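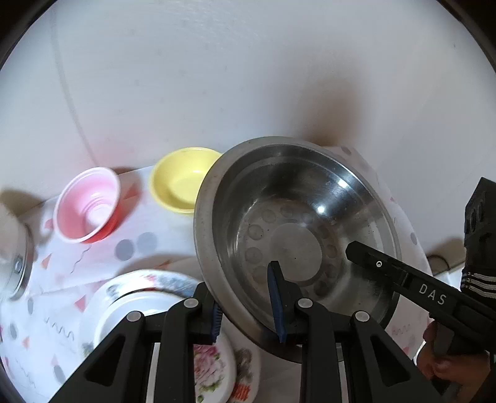

**Kitchen / Putting things away**

I finally dealt with the bowls on Thursday. They had been living in three different cabinets, and every time I wanted one I had to move two others that I didn't want.

I brought everything to the table, the one with the white patterned cloth, and started with the big stainless steel bowl. It has a wide flat rim with a dull finish, and the inside is shinier. There is a ring of shallow dimples around the disc at the bottom. I use it for bread dough and for washing greens. It holds 2000 grams of dough without trouble, and I've never needed more than that.

The others are a mix. My neighbor Aparecida Rangel gave me a couple when she moved out to Vernine in April, and the rest came from the Tavares store downtown, where I bought a lot of kitchen things my first year here. None of it matches and I don't plan to fix that.

My old way was to keep plastic with plastic and metal with metal. It looked neat for a week. The trouble is that I don't reach for a bowl by material, I reach for it by size, so this time I nested them by size and ignored the rest.

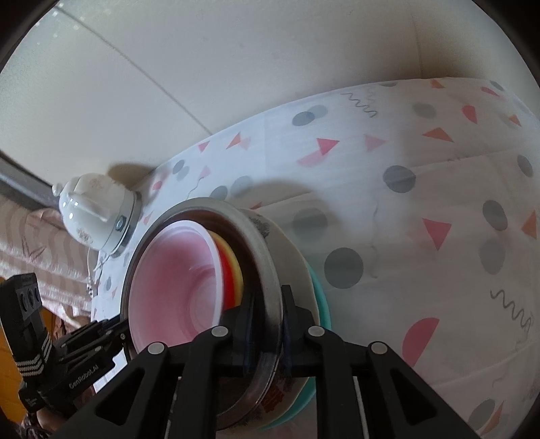
Pink plastic goes innermost, then the yellow and red one, then stainless steel, then the white ceramic with the reddish-brown lettering, and the teal one on the outside. I was a little worried about having ceramic right against metal, so I put a folded paper towel between those two before the stack went into the cabinet. A piece of felt would be better — I'll cut some when I find my scissors.

The shelf is 18 inches wide and the stack takes up less of it than I expected. The colander moved in next to it, and the lids are standing in an old Ferkitero file holder at the back. I had looked at a pull-out rack from Weltance, but I'd have to drill into the cabinet floor and I rent.

Things still to do: the baking pans, and the drawer under the oven, which sticks. I also have a box of food containers with no lids. I'll go through it once and throw out whatever has no match.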